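Bisiro review: a planning board for teams that keep losing track of their work

I've been running project teams for a while, mostly in small companies where the same six people handle sales, delivery and support. We have tried most ways of keeping a shared list of work: a spreadsheet, a wall of sticky notes, a long email thread with "URGENT" in the subject line. Last February we moved to Bisiro, a planning board made by a small firm called Gevard, and I said I would write up how it went once we had finished a full project on it.

The project was a warehouse stock system for a client, Urnano. It ran for a little over four months and had the usual mix of fixed dates and things that kept changing.

What it is

Bisiro is a web board with columns, cards and a calendar view. If you have used any card-based tool you will know your way around in a few minutes. Every card has an owner, a size (small, medium or large) and a state. You can add more fields, but the setup screen pushes you to leave them out, and I think that is the right call. Our old tool had 12 fields on every card and most of them stayed blank.

Two things set it apart from the others I have used. The first is the limit on open work. Each person can have only so many cards in progress, and the board won't let you pull another one until something moves. You choose the number. We started with three and dropped to 2 after the first month.

The second is the waiting column. When a card is stuck on someone outside the team, it goes there with a name and a date, and on that date it comes back to the top of your list. We had 30-minute status meetings that existed mainly to do this job by hand.

Setting it up

Importing our old spreadsheet took most of a morning. It had 896 rows, and Bisiro read all of them, but it treated our "on hold" items as finished. I had to go through and move those back. There is a mapping screen where you can fix this before the import starts. It's hidden under Advanced, and I found it afterward.

Permissions are simple. You are an admin, a member or a guest. Guests can comment and move cards in the waiting column, so we gave that to two people at Urnano. They used it more than I expected.

Day to day

The limit caused some grumbling. Loukia Kontogiannis, our lead developer, got around it in the first week by making one giant card called "Bae stuff" (Bae is our in-house test tool) and putting everything inside it as a checklist. Checklist items don't count toward the limit. Gevard should probably fix that, although we settled it by agreeing that anything over half a day gets its own card.

After that it worked well. People finished things before starting new ones, and when someone was blocked you could see it by lunch. Our morning meeting went from 30 minutes to 10 and has stayed there.

The calendar view is weaker. It shows due dates but not how long a card will take, so a large card due at the end of the month looks the same as a five-minute job. For anything with a real deadline I still drew a timeline on paper. You also can't drag a card across a month boundary – you have to open it and type the date.

Search is fast and finds words inside comments. Filters can be saved, but only for yourself. If you want the whole team to see the same filter, each person has to build it.

Reports

There are three: cards finished per week, average time in each column, and a list of the oldest open cards. I used the last one the most. The averages are fine, but a couple of forgotten cards can throw them off badly and there's no way to leave those out.

At the end of the project I exported everything for our review meeting. The export is a plain CSV file with one line per change, so it opened with no trouble. We learned that our cards spent more time waiting for sign-off than being worked on, which several people had suspected for a long time.

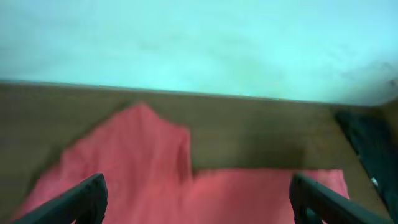 Can you use it without the limit on open work?

You can turn it off for each board in the settings, but then what remains is a fairly ordinary card tool, and there are cheaper ones.

Price and support

We paid $1,295 for a year, which covers our whole team plus guests. There is no monthly plan. That will put some people off, and a 30-day trial is a bit short if your projects run long. I would start the trial at the beginning of a project and not in the middle of one, as we did.

I wrote to support twice. The import question was answered the same afternoon. The one about shared filters got a polite reply saying it was on their list – it still isn't there.

Who should get it

I'd recommend Bisiro to teams of up to about 15 people who have too much going on at once and depend on outside approvals. If you need budgets, time sheets or detailed timelines, look elsewhere, or plan on keeping a second tool next to it.

We have renewed for another year. The Urnano maintenance work is on its own board now, with the limit still set to two.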